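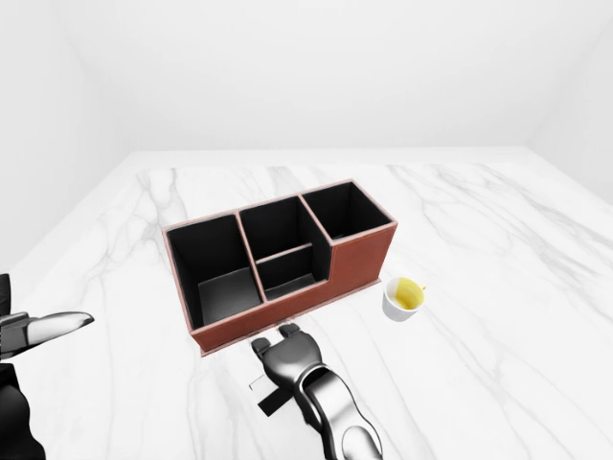

Rhea Saludo
Press Officer, Vultalel Heritage Trust

OLD COUTINHO WAREHOUSE WILL OPEN TO THE PUBLIC AGAIN

Trust completes first stage of repair on the riverside building and invites former workers to share their memories

The Vultalel Heritage Trust is pleased to announce that the Coutinho Warehouse, on the east side of the old harbour, will open its doors to visitors in February. The ground floor and the first floor will be open. The two upper floors stay closed until the second stage of the work is finished.

The warehouse was built in the years when the harbour still came up to the present Zidier Street. Ships were unloaded directly at its back wall, and the iron rings for the ropes can still be found there, now a long way from any water. When the land in front was filled in, the building lost its quay and was used for dry goods, later as an office for the harbour company, and in the end as a store for theatre scenery. It stood closed for nine years before the Trust received the keys.

The first stage took longer than we had planned. The roof was in worse condition than the survey told us, and 900 tiles had to be replaced on the harbour side alone. The builders, Flekix Restoration, found tiles of the same size and colour from a demolished school outside the town. On the street side most of the old tiles could be cleaned and put back.

Inside, the large wooden hoist has been repaired and stays in its original place. It will not be used for lifting, but visitors may walk up to it and look through the open shaft, which is now covered with strong glass. The old office on the first floor has again its counter and its long windows, and the wall paint was mixed after a small piece of colour found behind a cupboard.

"I walked past this building every day when I was a boy, and I always believed it would be the next one to go," said Gilmar Assunção, the architect responsible for the project. "So many houses on Zidier Street were taken down in a short time. We wanted to repair this one without making it look new. Some of the floors are not straight and we left them like this."

On the first floor there will be a small exhibition about the street and how it changed. It shows 221 photographs, most of them lent by families in the neighbourhood. They include views of the fish market, the customs house and the first car park, all of which have disappeared. Visitors who recognise a person or a shop are asked to write it on the cards provided, so that we can correct our lists.

The Trust is also looking for people who worked in the warehouse during its time as an office or a scenery store. We would like to record their memories in short talks of one hour or less. These can be held at the warehouse, or at home for those who find the stairs difficult. Letters, pay slips, plans and old keys are welcome too, and we can copy them and give them back on the same day.

The second stage will repair the two upper floors and the small tower on the corner. Money for the tower is not yet complete, and the Trust is speaking with the town about it.

VISITOR INFORMATION

The Coutinho Warehouse will be open from 10 am to 4 pm. Entrance is free. The ground floor can be reached by wheelchair from Zidier Street. There is no lift to the first floor at this time. Groups of more than nine people are asked to write to us before their visit.

PRESS CONTACT

Rhea Saludo, Press Office, Vultalel Heritage Trust, Zidier Street
Interviews with Gilmar Assunção can be arranged on request.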